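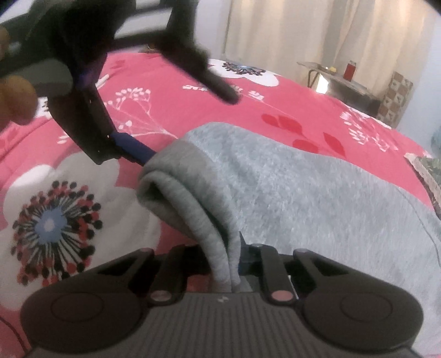
Page last changed: 6 May 2023

Ilham Tjoa would like it known that she did not join the robotics club to fold laundry. "I joined for the competition," she says. "I thought there would be an arena."

What she got was a pair of hand-held grippers, a bedspread with big flowers on it and a fuzzy gray cloth that has to be picked up, folded and put down again until the project has its 2,000 recordings. At the time we spoke, the students had more than 700. The deadline is in December.

The project is called Kuvberg, after a word Tjoa and her teammate Cempaka Rahman made up when the entry form wouldn't accept a blank. It is the Plurnley robotics club's submission to the student section of the Brisano challenge, which asks teams to teach a machine one household chore and prove it can do it. The idea is that a person does the chore holding the grippers, a camera on each one records what the hands do, and a program learns from the recordings. At some later stage a robot arm is supposed to take over.

I asked when the later stage starts. Rahman looked at Tjoa.

"We have time on an arm booked in the fall," Rahman said. "It's shared between the schools. So we can't test as we go, which I'll admit is a weakness."

It seems to me rather more than a weakness. A team could spend most of a year folding cloth and find out in the final weeks that the recordings are no good. I put this to Amparo Paredes, who teaches physics and has run the club for six years, and she didn't argue much.

"That's a fair description of research," she said. "I'd like them to get an arm sooner. I've asked. But they check every recording, they throw out the bad ones, and they write down why. I've had groups in here with much fancier equipment who never wrote down anything."

The throwing out is where the conversation got interesting. Rahman keeps the log, and it is a blunt document. Cloth slipped. Cloth bunched, could not find corner. Grippers knocked together. Started before recording. "Ilham sneezed" appears twice.

Knit fabric is the hard part, according to both of them. A dish towel has edges you can find and corners that stay where you leave them. A soft knit rolls up at the edge, and the two fingers of the gripper close on the roll and take three layers when you wanted one. 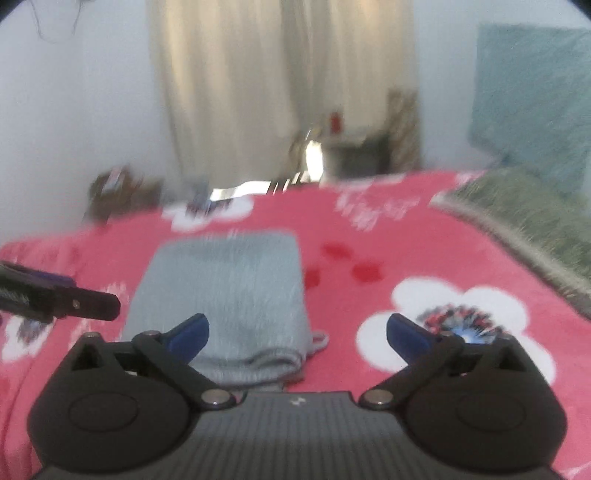 "You can feel it with your own hand right away," Tjoa said. "With the gripper you feel almost nothing. You have to look. So I got slow. My first folds took maybe eight seconds and they were terrible, and now they take much longer and they're fine."

Will a program that learns from slow, careful people be any use to someone with a full basket and a bus to catch? She shrugged. "It doesn't have to be fast. It has to be better than a pile."

The target they have set themselves is 60 percent. That means 60 good folds out of every 100 attempts, on a cloth the machine has practiced with, on a bed it has seen before. I said that a reader might not be impressed. Rahman said last year's winning team in their section got 50, with a towel.

Not everybody connected with the club is persuaded. Ita Mac an tSaoi coached the line-following teams here before she retired, and still comes in to help with soldering. She told me she misses seeing students build something.

"They used to come out of this knowing how a motor works," she said. "Now the gripper arrives finished, the software arrives finished, and the children supply the labor. I've said so to Amparo. We're still friends."

Paredes thinks that undersells it. The students chose the task, she says, wrote the rules for what counts as a fold and rewrote them when two people scored the same recording differently. That took three meetings and some raised voices. "Go and ask any of them what 'folded' means. You'll be there all afternoon."

I did ask. The current rule runs to half a page and covers how far apart the edges may lie, whether a curl counts as a crease and what to do about loose threads. Tjoa can recite it. She thinks the part about curls is still wrong.

Ningsih Mandagi, whose family repair business, Mandagi, pays for the club's batteries and cables, was franker about the prospects. She has watched a few sessions. "I don't think it will fold my sheets in my lifetime," she said. "But I've hired people who couldn't tell me why a job went badly. These girls can tell you, with the time written next to it."

As for the arena, Tjoa has been told that the final is held in a school gym, with beds. She is still going. Before I left she asked if I wanted to try the grippers, and I picked up the cloth by what I was sure was a single edge. Rahman wrote it down as bunched.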